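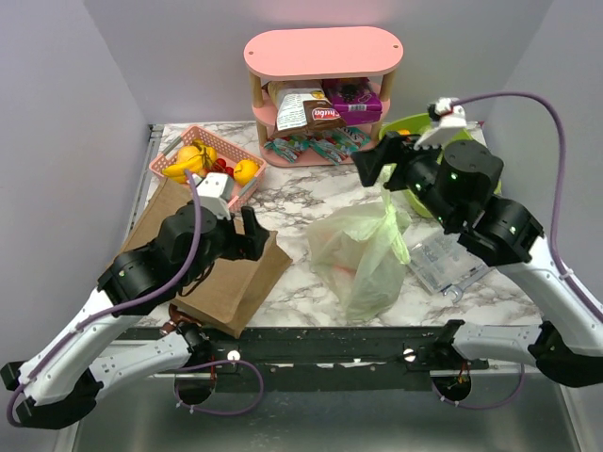 The snack corner

I have wanted a proper snack corner since I was nine and my friend's mum had a drawer, an entire drawer, that you could just open. Ours was a biscuit tin on top of the fridge and you had to ask. So when we moved into the flat in Siscombe in June and I found myself with a bit of counter that wasn't doing anything, I knew what it was for before the kettle was unpacked.

My first go was a disaster. I bought a big lidded box from Telta and tipped everything in, and within a week it was a bog of crumbs with one good chocolate bar somewhere at the bottom. Everybody dug. The raisins burst. I found a satsuma in there that I'd rather not talk about.

What you want is height! A little two-tier shelf changes everything, and I'm completely soppy about the pink ones with an oval top and pale wooden legs, which look like something from a doll's tea party and take up hardly any room. Big things go on top: a bag of something salty, a box, a packet of the good chocolate (Kuba, if you can get it, leaning at the front so people notice). Wrapped bars go underneath in a row, all the colours mixed up. They will creep over the front edge however carefully you line them up and I've stopped minding. It looks generous.

Then fruit, and I mean right next door, in a basket of its own. I had mine in a deep china bowl for years and it was where oranges went to be forgotten. A pink plastic mesh basket is lighter, it rinses under the tap, and the air gets round everything. Bananas at the side, oranges at the corners, something small and red in the middle for picking at. My nephews are 4 and seven and they go for the red things first, every time, even with chocolate within reach — I can't explain it and I'm not going to ask.

I keep a brown paper bag flat on the counter as well. Train snacks, park snacks, a bit of something for a neighbour: open it up, one thing off the shelf, one out of the basket, fold the top over and go. I bought a pack of 36 from Jidero and I'm nearly through it.

As for the walls, ours are lavender now, thanks to a tester pot from Ayala that I liked enough to carry on with. Pink against lavender sounds like a sweet shop, I know. I'm painting on Saturday.

Write to the Home pages, PO Box 251, Siscombe | © 2022 | Back to top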